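Steston Workshop Society
Minutes of the network corner meeting, 6 October 2019

Present: ten members, with two apologies received and a kind note from the Gakwood group wishing us well.

1. Minutes of the last meeting
Agreed, after a small correction to the spelling of Adeyemi Hall, which we have now managed to get wrong twice and are sorry about.

2. The switch and the yellow leads
There was a long and friendly talk about cabling, which took up most of the first half hour. Members agreed that yellow should stay the colour for anything going into the blue Netgear switch, so that a lead can be followed by eye from one end to the other. It was also agreed that each plug should be brought up level with its port before being pushed home — several of us own up to having gone in at a slant and bent something.
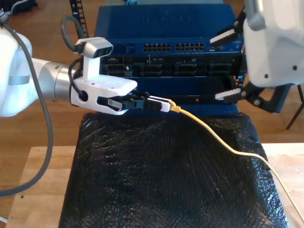
Item 2: yellow lead and plug in front of the blue switch.

The meeting then turned to buying more leads. The quote from Tritier came to £275 for a mixed box, which most people thought fair, though there was a feeling that a few more short ones and rather fewer long ones would suit us better. To be asked before we order. The old leads in the drawer are to be tested and, where they are still good, sent over to Gakwood with our best wishes.

3. Labels
It was pointed out, very gently, that labels written in felt pen rub off. Printed ones will be tried on both ends of every lead, and the port list will be kept on paper as well as on the shared drive. Somebody asked whether the list from March could still be trusted, and after some cheerful discussion it was decided to start a fresh one.
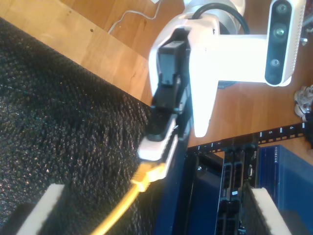 Item 3: a yellow cable in its white connector, beside the rack equipment.

4. The rack and the table
Everyone was pleased to have the switch at the top of the open rack with the black server under it, and the printed numbers up the rails were thought a great help when talking somebody through a job. The bubble wrap is to stay on the table while work goes on, as the wood marks easily and we are all rather fond of it. Proper side panels were priced at £832 and put off until the new year.

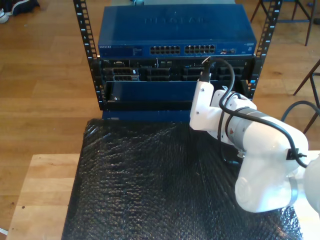 Adeyemi asked whether the rack could be moved a little further from the table edge before the next session, and wondered if the server might be given a shelf of its own in time. Both were thought sensible and will be looked at together.

5. Money
The balance stands at £1,710. The leads may be bought from this once Tritier has answered; nothing else to be spent for now.

6. Any other business
Would whoever borrowed the 3 small screwdrivers please bring them back. Tea was taken at the close.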